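4. Laying out the work surface and setting the start position

This section covers the two-arm tabletop cell supplied with the Cekell controller. It assumes that both base columns are already bolted down and that the power-up checks in section 3 have been done. Allow 16 minutes the first time. Once you know the order of the steps it goes a good deal faster.

You will need brown paper for the mat, a soft dry cloth, a steel rule and the object set for the routine you are going to run.
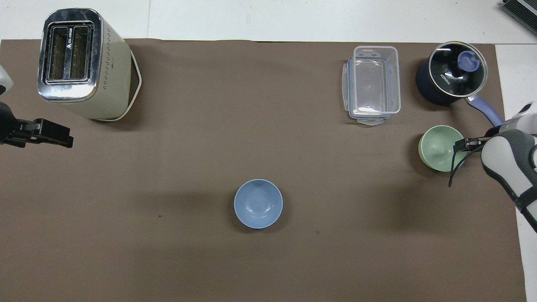
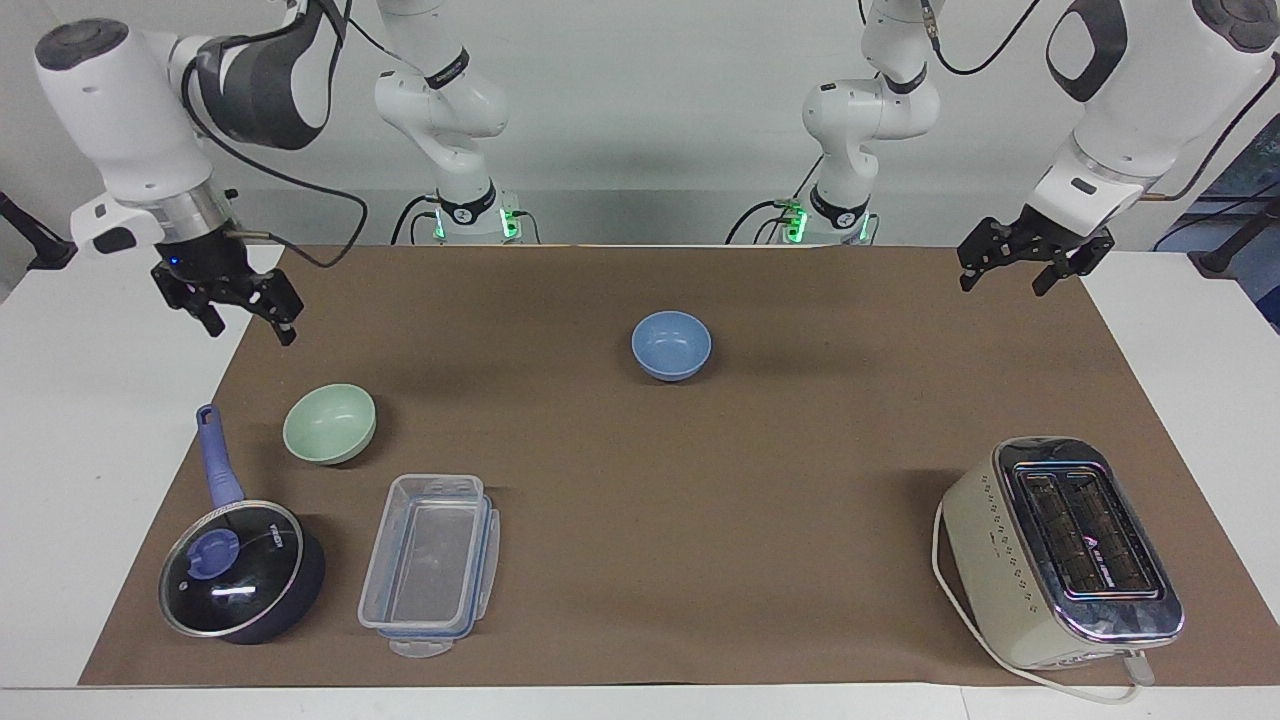
Figure 4.1 Mat laid and kitchen object set in place, two views.

4.1 Laying the mat

1. Put both arms into Hold from the Cekell panel. Wait for the message "Hold active" before you reach over the table.

2. Wipe the tabletop with the dry cloth. Do not use spray cleaner near the column feet.

3. Cut the paper to size and lay it with the long side running along the back of the table. Leave a border of bare white table at the left, right and front.

4. Smooth the paper from the middle outwards. Light creases are acceptable. A fold that stands up from the table is not, as a finger tip can catch it on a low approach.

5. Check that no paper has slipped under a column foot.

Note: Replace the mat when it tears or when marks on it begin to upset object detection. Small specks can be ignored. Shiny or coated paper must not be used.

4.2 Placing the objects

The kitchen set is made up of a light blue bowl, a pale green bowl, a saucepan with a glass lid, a clear plastic food container and a two-slot toaster. Positions do not have to be exact, but every object must stand fully on the mat.

1. Set the toaster down first. It is the heaviest item in the set and the one most likely to drag the paper.

2. Run the toaster cord off the mat by the shortest way that leaves the other objects clear. The toaster must never be plugged in while it is in the cell.

3. Place the saucepan with its lid on and the knob upwards. Turn the long handle so that it stays over the mat.

4. Place the food container open side up, without its lid.

5. Place both bowls open side up. Leave enough room beside each rim for one finger of the gripper.

Caution: Do not stack objects or put anything inside the bowls unless the routine sheet calls for it. The pan lid is glass. If it is chipped, take it out of use.

4.3 Naming the arms

Left and right in the Cekell menus always mean the robot's own left and right, looking out from the base columns towards the front of the table. If you stand at the front facing the columns, the right arm is on your left. Most wrong-arm moves reported to Vainio service come down to this, so check the name on the panel before each jog.

4.4 Setting the start position

1. Release Hold on the right arm only.

2. Jog it at slow speed until the gripper is over its own side of the mat and well above the tallest object.

3. Open the gripper fingers.

4. Look along the whole length of the cable. It should follow the arm with some slack and must not lie across a joint cover or hang low enough to touch an object.

5. Save the position as START R and put the arm back into Hold.

6. Repeat for the left arm and save as START L.

7. Release both arms and run "Go to start" once with your hand on the stop button.

Warning: Keep hands, sleeves and tools off the mat whenever either arm is out of Hold. The arms can reach across one another, and the panel does not stop you from saving two positions that clash.

4.5 If the start position is refused

Code 1511 means the saved position is outside the set work area. Jog the gripper further in over the mat and save again. The default work area is 600 mm deep, measured from the back edge of the mat, and can be changed under Cell > Limits.

If the code comes back after 5 attempts, switch off at the wall, wait for the column lights to go out and start again from section 3. Should that fail, note the panel software version and contact the Vainio service desk in Hondthorpe. Customers on the Prarnmont contract should use the number inside the controller door.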